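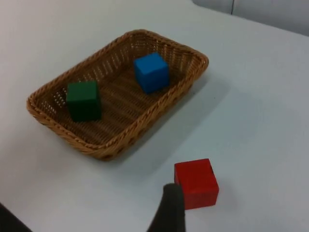

Small Baskets for Small Toys: Keeping the Blocks Off the Floor

If you live with little ones, you'll know the particular pain of finding a building block with your bare heel on the way to put the kettle on. We had a great big toy box for years (it came with us through two moves, bless it), and everything went in and very little came out again unless the whole lot was tipped over the rug. What finally made a difference in our house was going smaller. A shallow wicker basket, the sort you might put bread rolls in, holds enough blocks for an afternoon's play and can be carried by a three-year-old without much going over the side.

Choosing a basket

Low, sloping sides are what you're after. Little hands can reach straight in, and you can see at a glance what's there. Run your fingers all the way around the rim and across the bottom before you buy, feeling for any sharp ends of cane poking out. A snip with the nail scissors and a light rub with fine sandpaper will fix one or two, but if there's a whole row of them I'd put it back on the shelf and keep looking. Ours came from the Savside homewares shop in Bekevlow, and it has been dropped down the back steps more often than I'd like to admit!

Measure your shelf first, too. Our shelf is 300 mm deep, and I came home once with a lovely basket that stuck out past the front of it and caught every passing hip. It holds pegs now.

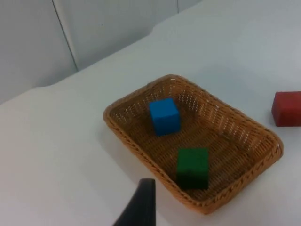 Blue and green together in the basket, with red outside on the table.

Cleaning the weave

Crumbs and sand do find their way into wicker, however careful you are. Take the blocks out, turn the basket upside down over an old towel and give the bottom a few good pats. After that I go over it with the soft brush on the vacuum, and work a dry pastry brush along the braid, where the fluff likes to settle. For sticky patches, use a cloth wrung out in warm water with the tiniest drop of dish soap, then wipe again with plain water and leave the basket somewhere shady and breezy until it's properly dry. Please don't soak it, and don't pop it on the heater to hurry it along, as the cane can go brittle and start to snap.

Looking after painted blocks

Painted wooden blocks want much the same treatment: a damp cloth, a quick dry with a tea towel, and a spell spread out on the table before they go away. I do ours every 14 days or so in the colder months, when everyone has a runny nose, and whenever I remember in summer. Check for flaking paint while you're at it, and retire any block that has started to chip. 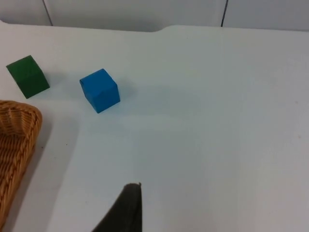
Can I wash painted wooden blocks in the dishwasher?
It's best to keep them out of it. The heat and the long soaking can swell the wood and lift the paint, so wipe them by hand and let them air dry before they go back in the basket.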